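4.2 Fitting the Predeck sensor near a window

1. Switch off the Bultimus control unit and wait 60 seconds.
2. Hold the mounting plate against the wall, at least 14 cm from any window frame.
3. Mark both holes, drill, and insert the plugs supplied.
4. Tighten the screws by hand — do not use a power driver.
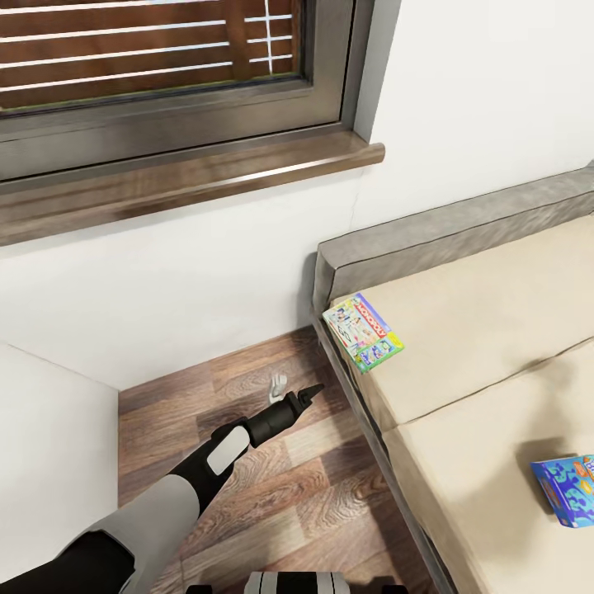
Figure 9. Window with dark metal frame and wooden sill.

CAUTION: Check for buried cables before drilling.

Note: Readings may drift for the first night after fitting. Do not recalibrate during this period.

5. Restore power and go to section 4.3.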